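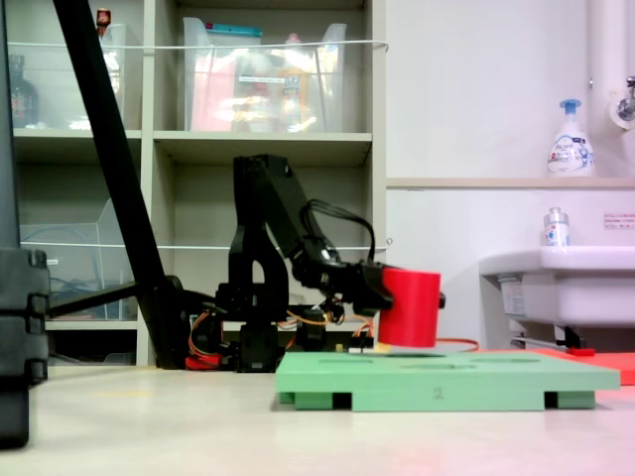
Red cup, sideways, held over the green board with the little "2" on the front.

I bought my first silver coin in October, and I have been a complete bore at dinner ever since! My cousin Jae-in Bae has asked me to stop bringing it to the table. I have not stopped.

I should back up. For years all my savings sat in one account doing next to nothing, plus a retirement fund I look at maybe twice a year. I never felt any pull toward metals. Gold always seemed like something for people with a wall safe and strong feelings about it. Then I wandered into a coin shop in Alonholm to get out of the rain, and the man behind the counter let me hold an old silver dollar, worn almost smooth on one side, and that was it for me. It's so heavy! I mean, it isn't really, but your hand expects a coin to weigh what a quarter weighs and then it doesn't.

I didn't buy that one. I went home and read for three nights straight, which is very much how I do everything (see also: sourdough, bike gears). And what I got hooked on was junk silver, a terrible name for a wonderful thing. It's just the ordinary dimes, quarters and halves the US made up through 1964, which are ninety percent silver. They have no special collector value, they're scratched, they've been in vending machines and church plates and somebody's coat, and you buy them for the metal plus whatever the dealer adds on top.

What the dealer adds on top is called the premium, and I now have a spreadsheet for it. I wrote down quotes from 13 sellers over a few weeks, some online, some in person, always for the same small lot of dimes. I will spare you the whole sheet, but the spread between the best and the worst surprised me a lot. Two of the nicest-looking websites were near the bottom once shipping and the card fee went in. A little shop in Tetham with a hand-lettered sign was near the top, and they'd take a check.

So that's where I went. The owner counted out the dimes on a felt mat, twice, and then had me count them. I came home with 82 of them in a paper tube and a plastic bag, feeling like a pirate.

A few things I've picked up, for anybody else just starting.

Ask for the buyback price at the same time you ask for the selling price. I was shy about this at first, but every decent dealer will tell you on the spot, and the gap between the two numbers says more than either one alone. One place wouldn't give me a figure at all, just kept saying "market rate," and I said thank you and left.

Get a cheap kitchen scale that reads to a tenth of a gram, or better, a hundredth. A 1964 dime weighs 2.5 grams when it's new and a bit less with wear. I weighed every one of mine and yes, it took the whole evening, and yes, I had a great time.

Look at the edges. The silver ones are silver all the way around, and the later ones show that coppery stripe. Once you've seen it you'll be checking your change at the gas station. I have found exactly one so far!!

Don't clean them. My friend Ji-hoon Koo, who has been at this much longer than I have, made me promise before he would even tell me where he shops. I'd already had the baking soda out. It went back in the cupboard.

I'm keeping this small, by the way. I set myself a limit of 8 percent of what I put away each month, and the rest goes where it always went. Silver jumps all over the place and it doesn't pay you anything while it sits there. I've read enough gloomy forum threads from people who bought at a peak to know how that feels from the outside, and I'd like to stay on the outside. If the price dropped by half tomorrow I'd be a little sad and I'd still have a tube of dimes I like looking at.

Next up is figuring out storage. Right now they live in a sock inside a boot, and Jae-in says telling people that defeats the purpose, so by the time you read this they will have moved. I've been looking at a small box at the credit union, and I need to call my insurance company too and ask what the renter's policy says about coins. If you've already had that phone call, tell me in the comments what you asked them!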